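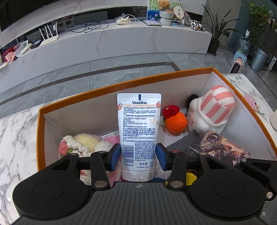 **Do I have to use the full product name when I log something?**

Nope, whatever is printed biggest on the label is fine, and the script sorts out the rest.

# Plestwood – a plain-text home inventory

I started Plestwood after I bought the same tub of spackle for the second time in a month. It keeps a list of what's in my apartment, in plain text files, and it answers two questions: do I own one of these, and which box is it in? It doesn't do barcodes or prices. I tried a few of the big inventory apps before this and every one of them wanted me to photograph my forks.

The repo has two things in it: the script (one file, Python, no extra packages) and my own list, which I've cleaned up a bit so you have something to play with. The list has 3,825 lines spread over 111 boxes, drawers and shelves. Yes, a drawer counts as a box. Everything counts as a box, it made the code so much shorter!

## What a file looks like

One file per box. The file name is the box name. Inside, one item per line:

```
name | kind | how many | note
hand cream | bath | 1 | travel size
tape, masking | tools | 3 |
birthday candles | party | 1 | half a pack
```

Only the name is required. If you leave off the rest, Plestwood fills in `misc` and `1` and gets on with its life. Notes can be as long as you like, but please don't put a `|` in them. I did that once and lost an evening.

## Getting it going

```
git clone <this repo>
cd plestwood
python plest.py find "candles"
```

The commands I use all the time:

- `find` – looks through every box, ignores capitals, forgives one typo
- `add` – adds a line to a box, and makes the box if there isn't one
- `move` – takes a line out of one box and puts it in another
- `stale` – lists boxes you haven't touched in a year (mine are mostly cables)

There's also `guess`, which suggests a box for a new item based on what's already in there. It's pretty good with kitchen stuff and terrible with anything craft related. It once told me to put yarn with the extension cords, and I sort of see why.

## About the sample list

I typed nearly all of it by hand, sitting on the floor, mostly in May. So the spelling wanders. You'll find `scissors`, `scissor` and `sissors`, and I left all three in because they make a good test for the typo matching. Medicine, papers and anything with an address on it were taken out before I uploaded.

Kinds are uneven too. `kitchen` and `tools` are huge, `garden` has two lines in it (I have a balcony, and it gets no sun). If you want to count things by kind, go ahead, but please don't treat it as a picture of how people live. It's one apartment, and I keep jars.

The folder called `sandlow` is the storage unit. I wrote that one down in a hurry and the counts are probably off.

## Indent and Golestani

You'll see these two names in the code. Indent is the little parser that reads the files. The very first version used indented lines in place of the `|` and the name stuck. Golestani is the theme for the printed labels – `python plest.py labels --theme golestani` gives you box labels with a border and nice big letters. The plain theme is fine too, it just uses less ink.

## Known problems

- `move` gets confused if two lines in the same box have exactly the same name.
- On Windows, box names with a colon in them fail without a message.
- Searching slows down past 1,000 boxes. I made fake ones to check. If you really have that many, wow.

## License and updates

The script is MIT, the list is CC0, do what you want with either. Last cleanup was July 2025. Bug reports are welcome in the issues tab, and if you send one, please paste the line that broke it – I can't do much without seeing the line.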